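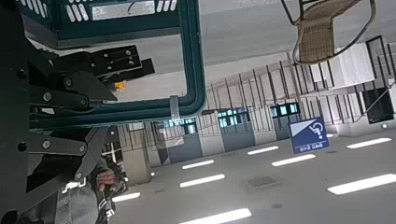 Figure 1. View from the wrist of the left arm, with the plastic basket held close to the gripper.

Can a Robot Put the Shopping Away? An Assessment of Household Chores by Two-Armed Machines
Final report, second-year group project
Submitted by Hưng Ngô, Sillham group

1. Purpose of the project

The group was asked to judge whether a present-day machine could take over ordinary chores in a home or a small shop. Earlier groups had answered this question from published work alone. The present group chose to test a short list of chores directly and to record each attempt in the same way.

Three chores were selected: lifting and moving a plastic basket, taking goods out of a crate, and placing a small item upright in an open container. All three are done many times a day by shop staff, usually without thought, and each calls for a different kind of grip.

2. Method

Attempts were made in two forms. In the first, a person guided the arm throughout. In the second, the arm worked from a program that had been trained on the guided attempts. A total of 259 attempts were recorded, of which 150 were guided and the remainder were not. An attempt was marked as complete only if the item finished in the intended place and had not been dropped on the way. Where two members of the group disagreed on a mark, the attempt was reviewed and the stricter mark was kept.

The time limit for a single attempt was 50 seconds. The limit was set by Dr Ellwood, the project supervisor, after the first Saturday session. 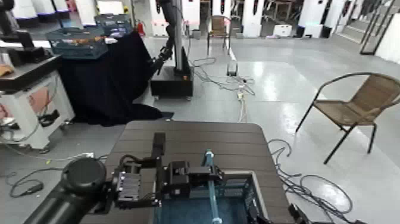

Figure 2. Gripper over the slatted table, with the blue-tinted container beneath it. A second arm stands beyond, near the draped table and crates.

3. Results

Guided attempts were completed in 107 cases. The unguided attempts gave a much lower rate, and the group does not consider the difference to be a matter of chance. Most failures fell into one of two kinds. Either the fingers closed before they had reached the item, or the item turned in the grip and could no longer be set down correctly.

The basket was the easiest of the three items to pick up and the hardest to put down. Its rails gave the fingers a clear edge to close on. Once lifted, however, it hid much of what the wrist camera would otherwise have shown, and the program then had to depend on the head camera for its position over the table.
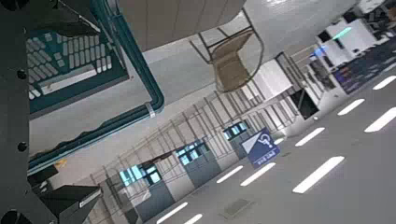 The same difficulty did not arise with small items, where the wrist view remained useful until the last moment. For these the main source of error was height. The arm tended to release too early, and an item released early seldom stayed upright.

Taking goods from a crate gave mixed results. Items at the top were removed without much trouble. Items lying against a side wall were often missed, as the fingers met the wall first. A person would simply tip the crate or push the item to the middle. The program made no attempt at either.

4. Discussion

On these results, the group cannot recommend that any of the three chores be handed over entirely to a machine. A guided arm is a different matter. It was slower than a person, but it was dependable enough for light work where a person could not conveniently stand.

The Liem report, which the group used as its main point of comparison, reached a more hopeful view. Its trials used one item of one size, and the crates were always in the same position. The Mustonov trials varied the position of the crates and are closer to our own in both method and outcome.

5. Limits of the work

The number of unguided attempts was smaller than planned. No attempt was made with wet, soft or breakable goods, and no conclusion should be drawn about them. The group also did not measure the effort required of the person guiding the arm, although two members reported tired wrists after long sessions.

6. Recommendations for the next group

A later group should begin with the putting-down stage and treat it as a separate task with its own marks. The time limit should be raised for the basket only. Full record sheets are held with the supervisor and may be consulted on request.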